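Aug 22, 2025 - notebook, Lovgate bench

Presenter profile pages, continued. Zahira Teoh and I are still cleaning the Musido set, 744 short biographies of TV hosts and news anchors. Today was birthplaces and birth dates.
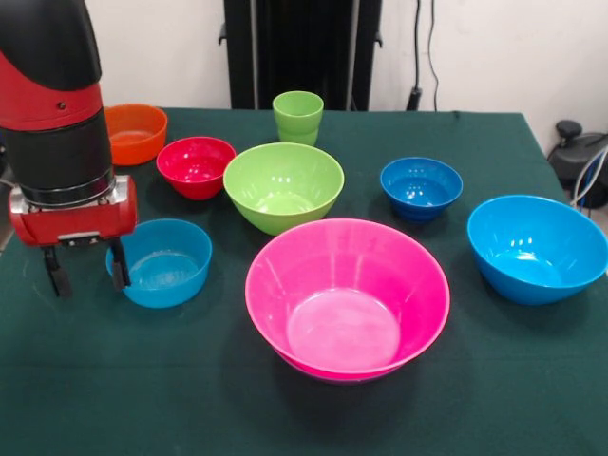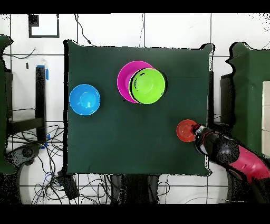

Green cloth, coloured bowls.
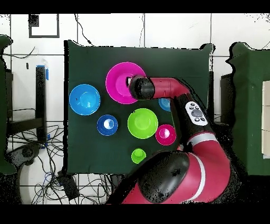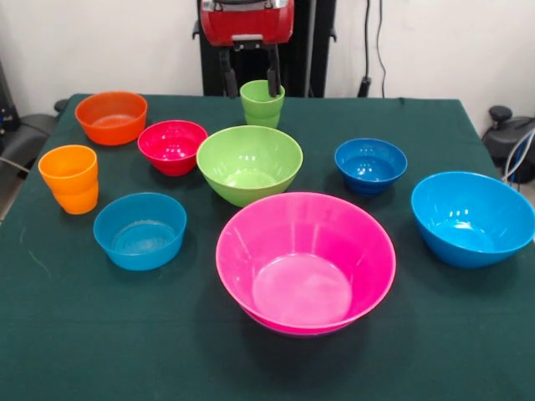 Started with the pages where the age in the text doesn't match the birth date. Found 30. Most were written years ago and never updated, so the age was right when it went up. I've taken the age out of those and left the date.

14 pages give a star sign that doesn't fit the birthday. Checked each by hand. Nearly all fall on the day one sign changes to the next, and different sites draw the line differently. Left them as they are with a note in the last column.

Berkville is a nuisance. Two hosts are listed as born there and the pages put it in different states. Zahira thinks one was copied from the other with only the name changed. The paragraph on schooling is word for word the same, so she may well be right. Both on hold.

Marinho appears as a surname on one page and a middle name on another, same person, same evening show. Merged under the surname. Old spelling kept in the notes.

Nicknames not touched yet. Net worth figures are out altogether, as agreed in June - no page says where they come from.

Still to do: 26 pages with no source for the marriage line. Zahira has the first half, I have the rest. Export the merged file before starting on them.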